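Garden design with Enwood: your questions answered

We get a lot of lovely emails before people book a first visit, and the same questions come up again and again, so we've gathered them in one place.
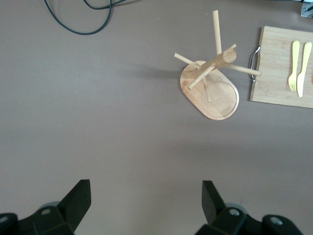 If yours isn't covered, drop Kirsty Yeoman a line through the contact form. She runs the design side, reads everything herself and will happily talk about hedges all afternoon.

What sort of gardens do you take on?

All sorts! Most of our work is behind ordinary houses in and near Prindside, but we also do front gardens, roof terraces and the odd paddock. We have a particular soft spot for sloping plots. A slope gives you levels, steps, places to sit and different views from each one, and it's a joy to draw. If you have been told yours is too steep to do anything with, please ask us before you give up on it.

Is my garden too small?

Almost certainly not. One of our favourite jobs was a courtyard with room for a bench, a fig against the back wall and 3 big pots. It took as much thought as gardens ten times the size and we loved every minute.

What happens at the first visit?

Kirsty comes out for a good long look and a good long chat. She'll want to know where you drink your coffee, who uses the garden, what you can't stand and which plants you'd be upset to lose. She will also dig a hole or two (small ones, and she puts the turf back) to see what the soil is like. Bring out any old plans or pictures you've got, and don't tidy up first. Seeing where the bikes and the hose really end up is very useful.

How do you present the design?

You get a scaled plan, a planting plan and a handful of hand-drawn sketches from eye level. Plenty of people find plans hard to read and the sketches are where it suddenly clicks. We then mark the main shapes out on the lawn with string and canes so you can walk through it. That's the best bit of the whole job, if you ask us.

Can I change my mind?

Yes, as often as you like until the final plan is signed off. Two rounds of changes are included in the fee. After sign-off we can still swap plants quite easily, but moving walls and drains means new drawings and we charge for those by the hour.

Do you build the garden too?

We build some and hand others over to contractors we know well. Dry stone walling goes to a separate waller, and it's worth waiting for a good one. If you already have a builder you trust, we can work with them and call in at key stages - setting out, levels, and before any paving goes down.

How high can a retaining wall be?

It depends on the ground, the drainage and what's sitting on top. Near a road or footpath the rules are tighter, and anything over 1000 mm we pass to a structural engineer as a matter of course. On a recent bank we had drawn the lower wall at 1060 mm, then split it into two shorter terraces with thyme and erigeron spilling between them. It cost a little more in stone and looks so much better for it.

Can you reuse what's already there?

We'd love to. Old brick, slabs, sleepers in decent condition, rock that comes up when the digger goes in, even subsoil for shaping mounds. Tell us early so we can find somewhere to stack it. Crushed concrete makes a surprisingly good gravel garden, too, and the bees go mad for what grows in it.

What about lighting?

Less than you'd think! A few low, warm lights on steps and one on a good tree is plenty, and the moths will be better off. We plan cable runs at the drawing stage so that nothing has to be dug up later. The electrical work itself is done by Voltivar, who will test it all and give you the certificate.

When is the best time to plant?

Bare-root hedging and trees go in over winter, while they're dormant. Most perennials are happy in autumn or in April, once the soil has started to warm. We won't plant in a hot dry spell unless you're really keen on watering.

How much looking after will it need?

That's up to you, so do be frank with us. If you have around 30 minutes a week, we'll design for 30 minutes a week: shrubs, grasses, tough perennials and a thick mulch. If you want to be out there every evening with the secateurs, we can have a lot more fun with the borders. Either way you get a month-by-month care sheet, and Kirsty comes back after the first summer to see how it has all settled in.

My dog digs. Is there any hope?

Plenty. Dvorak, the studio terrier, has tested most of our ideas to destruction. Plant densely, use good big plants near the paths, and let the dog keep its favourite route along the fence. Give it a patch of its own to dig, with sand in it. We do leave certain plants off the list for homes with pets, so mention yours on the enquiry form.

How do I book?

Fill in the form with your address, a few lines about the garden and the times of day that suit you. Mornings are easiest for us, but we can do early evening through the summer. You'll hear back from Kirsty with a choice of dates and the current fee for a first visit.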